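# How Does Marble Get Its Stripes?

*By Fatima Ekwueme*

Marble is a kind of rock. People have used it for thousands of years to make statues, floors, stairs and even bathtubs. Some marble is plain white. Most of it has streaks and swirls running through it, and those streaks are called **veins**.

They are not like the veins in your arm. Nothing is flowing through them now. They are colored lines in solid rock, and each one has a history that goes back millions of years.

People like the look so much that they copy it. You can find marble patterns on tabletops, wrapping paper, phone cases and kitchen floors that never came out of the ground.
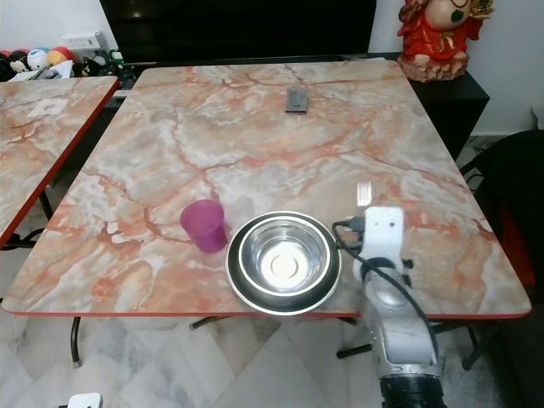

## It starts in the sea

Most marble begins as a rock called **limestone**. Limestone often forms at the bottom of warm, shallow seas. Tiny animals with shells live there. When they die, their shells sink and pile up in a thick layer of mush and broken bits.

More layers settle on top. The weight presses the shells together until they harden into stone. If you look closely at a piece of limestone, you can sometimes see whole shells in it.

Shells are made mostly of a mineral called **calcite**, so limestone is mostly calcite too. Pure calcite is white or clear. That is why the purest marble is white.

## Then it gets squeezed and heated

The outside of the Earth is broken into giant slabs called plates. They move very slowly. When two plates push into each other, rock can be shoved deep underground, where it is hot.

Marble needs heat of more than 200 degrees Celsius to form, and often a lot more than that. An oven baking cookies is not far below this, but the rock stays hot for a very long time. It doesn't melt. Instead, the tiny crystals of calcite slowly change shape and grow until they lock together like puzzle pieces. Most of the old shells disappear.

A rock that has been changed this way is called a **metamorphic** rock. The word comes from Greek and means "change of form."

## Where the colors come from

The sea floor is not perfectly clean. Mud, sand and clay get mixed in with the shells. When the limestone turns into marble, these extra bits get stretched and folded into bands.

Water adds color as well. Underground water can seep into cracks in the rock and leave minerals behind. The cracks fill up, and a new vein is made.

- **Red, orange and pink** usually come from iron. It is the same thing that makes rust.
- **Gray and black** often come from carbon, left over from living things.
- **Green** comes from minerals such as serpentine.
- **Yellow and brown** can come from a different kind of iron mineral.

Veins often split into smaller ones, the way a road forks. A copied pattern can do this too.

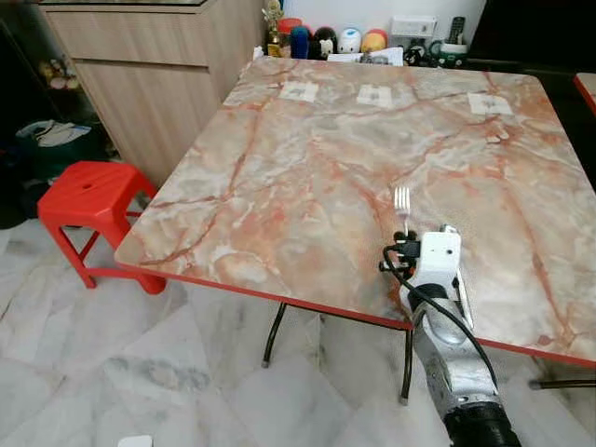
*A marble pattern with rust-orange veins that branch.*

## Is it real marble?

Yakubu Effiong cuts stone at the Bremanora workshop. He checks three things when someone brings him a piece and asks what it is.

1. **Touch it.** Real marble usually feels cool, even in a warm room.
2. **Look at the edge.** In real marble, a vein often goes down into the stone, so you can see it on the side. A printed pattern stops at the surface.
3. **Look for repeats.** Printed patterns are often used again and again. If two tables have exactly the same swirl in the same spot, the swirl was printed.

Weight is another clue – a slab of marble big enough for a table is very hard for one person to lift.
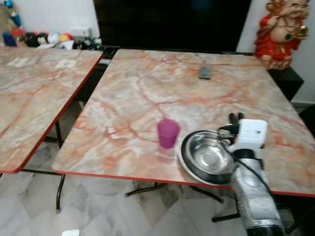
## Words to know

**Calcite:** the main mineral in limestone and marble.

**Limestone:** a rock often made from old shells.

**Metamorphic:** changed by heat, pressure or both.

**Quarry:** a place where stone is cut out of the ground.

**Vein:** a line of a different mineral or color in a rock.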